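Can a robot do your dishes yet?

I keep getting asked this, so I went back through my notes from the Hulwood visit in January. Short answer: a bit! They've got an arm working on one small saucepan, and getting two fingers down inside a pot is fussier than I'd ever figured. 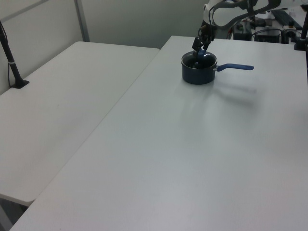 What about the rest of the sink?

Wyn Meredith told me they've logged 177 tries on pans alone – no plates, no greasy lasagna dish (my personal nightmare).
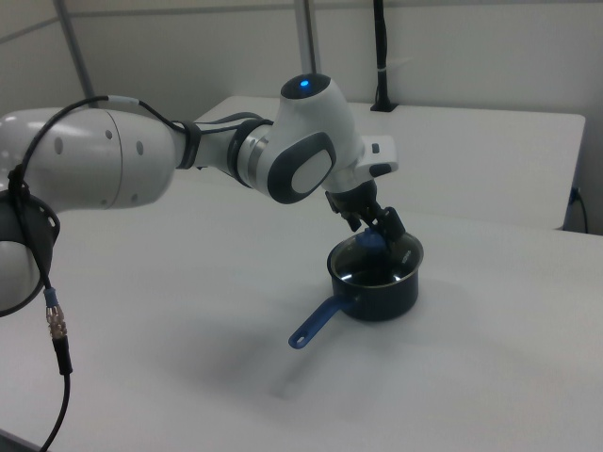

I asked about forks and got a long sigh. So I'm keeping my rubber gloves for now, and I'll check in with Wyn again next winter.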